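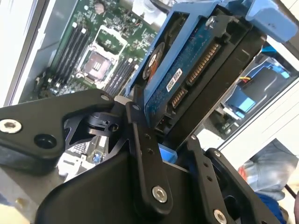
Getting the hard drive out of an old desktop

The county recycling drop-off in Testesley takes dead computers twice a year, and in November I watched a man hand over a tower with thirteen years of tax returns still in it. Pull the drive first. If the case has plastic drive carriers you may not even need a screwdriver, though you will want one nearby for morale.

Unplug it and hold the power button down for a few seconds. Then lay the tower on its side, open side up, on something that won't mind. My dining table minded. There is a scratch in it that will outlive me.

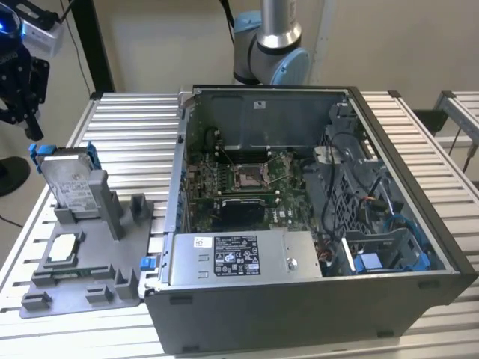

Dell tower with the side panel off. Blue carrier at bottom right, blue cables just above.

Look for blue. In a lot of these office machines the blue plastic is the stuff you're meant to touch -- latches, tabs, carriers. Whatever isn't blue, leave alone until you've run out of blue.

Take the cables off the drive by the plug, never by the wire. There are two, data and power, and the data one often has a little metal clip you have to squeeze. I broke 1 of these in a hurry and Afshin Soltani, who had lent me the computer, still brings it up.

Squeeze the carrier's side tabs and slide. If it sticks, check for a cable you forgot. It is always the cable.
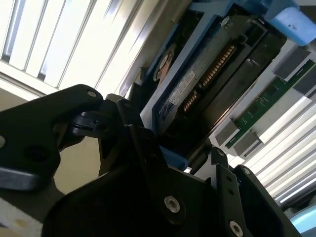

Drive in its blue tray. Scuffed label, too worn to read here.

Hold the drive by its edges and keep your thumbs off the circuit board. Put it in a padded envelope and write on the envelope what it came out of. I have a shoebox of drives marked "old one," and they have all become the old one.

Keep the carrier, too. Spares run 17 dollars at the repair counter in Flusden, which seems like a lot for a piece of bent plastic.

Vacuuming the inside of the case is another tip, and mostly a tip about not doing it.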